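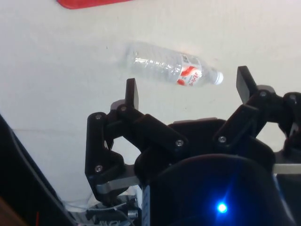

The Quiet Life of a Water Bottle

By Kristine Sarmiento

My mother never bought water. When we went to the beach she filled an old syrup bottle at the kitchen tap, wrapped it in a wet towel and put it at the bottom of the bag, under the sandals. So I came late to the clear plastic bottle with a white cap and a label in red. I was twenty when I first paid for one, at the bus station in Plalledora, and I kept the empty bottle for a whole winter because it seemed wrong to throw away a thing so well made.

I still think it is well made. Take one from the shelf and look at it for a minute before you open it. The plastic is so thin that you can press it with one finger, but the ribs that run across the body hold it in shape. Lay it on its side on a white table and the light catches on each rib separately. Then the label, a small band of color up near the neck, does all the talking for the rest.

For this article I spent several weeks with people who care about such bottles more than is usual. Some of them design them, one of them collects them, and a few simply refuse to drink from anything else.

Why ribs?

The first person I visited was a retired mold maker in Drollwood, a town with one long street and very good bread. He asked me not to print his name, as he still has friends in the trade and he intended to be rude about their work. He put 7 bottles in front of me and told me to close my eyes and hold them, one after another.

With closed eyes the differences are large. One bottle was nearly smooth, and my hand slid down it. Another had ribs so deep that it felt like holding a screw. The one I liked best had soft, shallow ribs and a waist that was a little narrower than the shoulders.

"People believe the ribs are for the hand," he said. "They are for the wall. If you make the wall thin, you must fold it, like paper. A flat sheet of paper cannot stand. A folded one can."

He had spent a good part of his life on these folds. A rib that is too sharp turns white and cracks when the bottle is squeezed. He showed me a sketch from his last year of work, with forty small corrections in pencil, and I could not see the difference between the first version and the last. He could, and it made him a bit angry even now.

The cap question

I had expected to hear a lot about water. What I heard about was caps. Everybody I met had an opinion about them, and the opinions were strong.

The white screw cap is the classic one. It goes with any label and it is easy to find again when it falls on a dark floor, though on a pale kitchen counter it disappears completely. Blue caps are liked by people who buy sparkling water and want to tell the two apart in the refrigerator. A woman at the Tolo street market, who sells cold drinks from a cart, told me that her customers choose by the cap before they read any label. She carries 24 bottles in the ice at one time and places them all with the neck up, so that only the caps are visible.

"If I put them lying down, they ask me if they are old," she said. She shrugged and sold one to a boy on a bicycle.

At home I lay them down. My refrigerator is low and the shelf in the door is full of sauces, so the bottles rest on their sides on the middle shelf, caps toward me. They roll when I open the door too fast. I have learned to put a lemon at each end.

A wall of labels

The collector lives above a shoe repair shop and keeps 48 bottles on a shelf that her brother built from an old bed. The shop is called Navaratnam, after the family, and customers who wait for their heels are sometimes sent upstairs to look. All the bottles are empty and all have the cap on. "Without the cap it is trash," she explained. "With the cap it is a bottle."

She arranges them by the color of the label. The red ones have the best place, by the window. Red is an old favorite for drinks, she says, and on clear plastic it looks better than on glass because there is nothing heavy around it. She likes a label that swings, with curved shapes that go around the side so that you want to turn the bottle and follow them. A label with only straight letters bores her.

The sun is her enemy. Red fades first, and in October she turns every bottle on the shelf a little, so that the other side gets its share of the light.

How to keep a few at home

I am not a collector, but I use the same bottle more than once, and I asked all my hosts for their habits. The mold maker rinses his with cold water only, as hot water pulls the thin plastic out of shape. He dries it upside down on a chopstick. The market seller never puts her own bottle back in the ice after drinking from it. The collector leaves the label alone, even when one corner is lifting. "You will want to glue it," she told me. "Please don't."

I came home on Sun 22 July with a bottle she had given me, a double from the red section. It stands on my desk by the lamp – on most days it stands, and on some days it has rolled behind the printer.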